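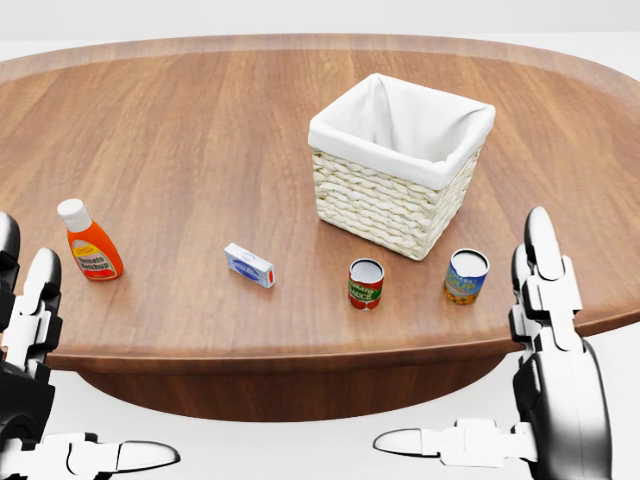
Our project asked how much of a grocery tidying task a two-handed robot could learn in simulation from a small set of demonstrations, and whether it helped to change the layout of the objects between them. We kept the task short. The robot has to pick up named items from a table and put them in a basket, and it is told which item to pick by a line of text. In the table setup the basket stands towards the back right with a white liner folded over its rim, and the ketchup, the white box, the tomato sauce and the soup are all nearer the front. A hand has to lift an item clear of the rim to get it in, so a low sideways push does not count as a solution.

Projects | Reports | Staff | Contact

Student projects > Robotics > Manipulation > Final reports

Reading time: 3 minutes

Learning a basket task from few demonstrations
Uriel Valdebenito and Benvinda Paiva
Fletbridge

1. Background

The project followed on from earlier coursework on the Lerkillow simulator, where we had trained a policy to move a single block. That policy copied its demonstrations closely and failed when the block started somewhere new. We wanted to see if the same thing happened with objects of different shapes, and with two hands instead of one gripper. Our supervisor suggested we leave the network alone and only change the training data, so that any difference could be put down to the data.

2. Method

We used Brastia, the department's imitation learning code, with its default settings. The policy takes the view from the robot's head, the joint positions and the text instruction, and gives out a short run of joint targets. When it has carried out the first part of the run it looks again and plans afresh.

Benvinda recorded all the demonstrations by teleoperation. We made two training sets of 71 demonstrations each. In the fixed set every object started in the same place. In the varied set the objects were shifted and turned at random before each recording, and the basket was turned as well - it was never moved to the other side of the table, as the left arm could not reach over the soup without hitting it.

Both policies were trained for the same number of steps. Each was then tested on 100 trials with random layouts that neither had been trained on. A trial was a success if the named item was at rest inside the basket when time ran out. Picking the wrong item was a failure, even if it went in cleanly.

3. Results

The policy trained on the fixed set succeeded in 12 trials. It usually reached for the place where the item had been in training and closed the hand on nothing. The policy trained on the varied set succeeded in 71 trials, which by chance is the same figure as the number of demonstrations. The two are not connected.

Of the failures with the varied set, eight were wrong items, and these were nearly all mix-ups between the two cans. Most of the rest were drops. The box was the hardest item to hold, as the thumb tended to press on one end and spin it. The ketchup bottle was easier than we had expected, perhaps because the hand could close round it from the side.

We also tried rewording the instructions for the varied policy. "Put the soup in the basket" and "place the soup into the basket" gave much the same behaviour. Leaving out the word "basket" made the robot hesitate above the table with the item still in its hand. We did not run enough of these to give a figure.

4. Problems

An early version of the success check only looked at whether the item was above the basket, so items held over it were passed as successes. Uriel found this when replaying trials and we ran all the tests again. The results above are from the second run.

The liner is treated as a stiff surface by the simulator. A real cloth liner would move when touched, and we cannot say what that would do to the drops.

5. Further work

The next step would be to keep the varied layouts and cut the number of demonstrations until the result falls off. The Antunes lab has a real pair of hands of a similar size, and we have passed on the trained policy and the layout files. Anyone repeating the tests should use the corrected success check, which is in the same folder as the layouts.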